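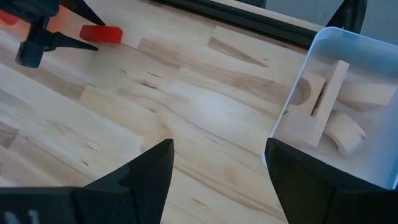 Figure 4. Pale planks with their knots, pinholes and darker streaks, small red block on top.

Section 4: Fitting, levelling and oiling the top

By now you should have the Brullus frame standing on its own four feet with every bolt finger tight (if it isn't, go back to Section 3, I'll wait). This section gets the timber onto it and gets the timber ready to work on. It's my favourite part of the whole job, and I've had a fair bit of practice at it — my own bench at Gashaw has been stripped and re-oiled more times than I'd like to admit.

The top is one long panel of pale planks, joined edge to edge. You'll see the joins as slight changes of colour, a cream strip next to a tan one, and you'll find dark knots and tiny pinholes here and there. I get emails about those. They're part of the board and they stay put, and I leave them alone at the workshop. If you'd like them filled, have a look at 4.6.

4.1 What you'll want within reach

The panel, 2,337 mm long
The bag of slotted brackets and the bag of short screws (keep these apart from the long ones, please!)
A hand screwdriver
A spirit level, the longer the better
One tin of Skuletti bench oil, 300 mL
A sanding block and the fine paper from the Brillance finishing kit
Lint-free rags, old T-shirts are fine
A metal bucket with water in it, for the rags afterwards
A mate

The mate isn't optional. I can get a panel onto a frame by myself and I've got a dent in my laundry door to show for it.

4.2 Letting the timber settle

1. Bring the panel into the room where it's going to live.

2. Take all the wrapping off. Both faces need air, so don't leave it lying on its plastic.

3. Rest it on three or four battens on the floor, good face up, away from heaters and out of direct sun.

4. Leave it for two full days. Longer if you've moved it from a cold shed to a warm house. In February, when the workshop is like an oven and the house has the air con going, I give it four.

Note: A panel that arrives with a slight bow will very often relax while it's resting. Lay your level across it when you unwrap it and again when you come back. If there's still a gap you could slide a matchstick into, get in touch before you screw anything down.

5. While you're waiting, mark your bracket positions on the frame with pencil. The first one goes 276 mm in from the end of the rail, on both long sides, and you do the same from the other end. The middle brackets go wherever the slots in the rail line up best. I'm not fussy about those.

4.3 Getting it onto the frame

1. Check the frame for level both ways and adjust the feet now. It's miles easier without the weight of the top on it.

2. Wipe the upper face of the rails. Bits of packing foam love to hide there, and a crumb of foam under the panel will have you chasing a wobble all afternoon.

3. Stand one person at each end of the panel. Lift together, walk it across, and lower one long edge first so it's sitting along the far rail. Then bring the near edge down.

CAUTION: Keep your fingers on the ends of the panel and out from underneath the long edges as it comes down. The gap closes faster than you'd expect.

4. Slide the panel until the overhang looks even at both ends, then measure it anyway. My eye is usually out by a few millimetres and yours probably is too.

5. Get underneath (cushion for the knees!) and offer up the first bracket. The slot runs across the width of the table, at right angles to the planks. This matters quite a lot: timber swells and shrinks across its width through the year, and the slot gives the screw somewhere to travel.

6. Put the screw in the middle of the slot and drive it in by hand until it's snug. Then back it off a quarter turn.

7. Do the opposite corner next, then the other two corners, then the middles.

CAUTION: Short screws only. The panel will not forgive a long one. If you feel a screw still going in happily after the head should have met the bracket, stop, take it out and have a look at it.

8. Crawl out, stretch, and check the level again. If one corner has dropped, wind that foot out a little. Don't go tightening a bracket to pull the corner up, you'll only put a twist in the panel.

9. Now go round the frame bolts from Section 3 and tighten them properly.

4.4 Sanding before the oil

The panel leaves the workshop already sanded, so all you're doing is taking off the handling marks and any fuzz.

1. Wrap the fine paper round your block and work along the length of the planks, with long light strokes. Never across. Scratches that run across the grain disappear on bare timber and come back to haunt you the minute the oil goes on.

2. Ease the top edges with two or three passes at a slight angle. You want an edge that's kind to a forearm and still looks crisp.

3. Go lightly round the knots. They're harder than the wood beside them, and if you lean on the block you'll hollow out a little moat.

4. Vacuum the surface, then wipe it with a rag that's barely damp. Leave it to dry until it feels the same as a patch you haven't wiped.

Note: Get down low and look along the top towards a light. A bright overhead light is good for this, you'll see its reflection lying across the planks and anything you've missed shows up inside it. Move your head about and check the whole length.

4.5 Oiling

Open a window first. I do this bit in the morning so the first coat has the day to go off, and I don't have to sleep with the smell.

1. Stir the oil with a flat stick. Don't shake the tin.

2. Pour a puddle the size of a biscuit onto the timber at one end and spread it along the planks with a rag. Keep adding small puddles and keep a wet edge going. Panic is the usual cause of patches, so take your time.

3. Let it sit for fifteen minutes. Some planks will drink it straight in and go dull. Give those ones a second helping.

4. Take a fresh rag and wipe off everything that's still sitting on the surface. Everything. If you think you've wiped enough, do one more lap. Oil that's left standing goes sticky, and sticky is a horrible thing to put right.

5. Reach underneath and do the bottom face as well, with a thinner coat. You won't enjoy it. A panel that's sealed on one side only can cup.

6. Wait 18 hours with nothing on it. Not even a mug.

7. Rub it over very gently with the fine paper, wipe off the dust, and put on a second coat the same way. Two coats is right for a desk or a hobby bench. For a kitchen I do three.

CAUTION: Oily rags can heat up and catch fire on their own when they're scrunched into a ball. Put them straight into the bucket of water, or spread them flat outside, one layer, until they're stiff. Please don't pop them in the kitchen bin "for now".

The colour will warm up as the oil goes in. Creams turn a bit more honey, and the darker streaks get stronger. If you're nervous, try a patch on the underside first and leave it overnight.

4.6 Knots and pinholes

You can skip this whole bit if you like the holes. I do!

1. Fill before you oil, after the sanding in 4.4.

2. Use a soft wax stick in a shade a touch darker than the plank. An exact match is nearly impossible to find, and a slightly dark fill reads as a natural speck.

3. Press it in with your thumb, scrape it flush with an old bank card, and buff.

4. Larger knots with an open crack want clear resin. Tape the underside before you pour, or you'll be gluing your table to your floor. Ask me how I know. Let it cure for the time given on the resin pack and sand it flush.

4.7 The first month

The oil feels dry long before it's hard. You can use the table once the last coat has had two nights, with a bit of care:

Lift things, don't drag them. Plastic containers are worse than they look for this, since grit gets stuck to the base and you end up with a nice curved scratch.

Wipe up spills when they happen. Water, coffee and especially red wine.

Leave off tablecloths, rubber mats and anything with sticky feet. They hold the surface back from curing and can leave a ghost of themselves behind.

Shift your things about now and then. Pale timber deepens in the light, and whatever sits in the one spot all month will have a lighter patch waiting beneath it. Mine had the outline of a tape dispenser for most of a year.

Brightly coloured bits and pieces are fine on the surface so long as they're dry. I'd be wary of damp cardboard or dyed cloth, both of which can bleed into new oil.

4.8 If something's gone a bit wrong

Surface is tacky after two days: there was too much oil left on it. Wet a rag with fresh oil, rub the sticky area until it loosens, then wipe hard with a dry one.

Dull patches: thirsty timber. Give the patch its own thin coat and wipe it off, then do the whole plank so the edges don't show.

White ring from a glass: rub along the grain with a dab of oil on the fine paper. It usually lifts in a minute or two.

Table rocks: check the feet before you touch the brackets. Nine times out of ten it's the floor.

Creaking when you lean on it: a bracket screw is too tight. Back them off a quarter turn, one at a time, until it goes quiet.

A seam you can feel with a fingernail: normal when the seasons change, and it mostly settles down again. If it's opened enough to take a sheet of paper, send me a photo with the order number from the sticker under the left end.

Section 5 covers the drawer unit and the cable tray. Leave both in their boxes until the second coat has dried.

Abenezer Gashaw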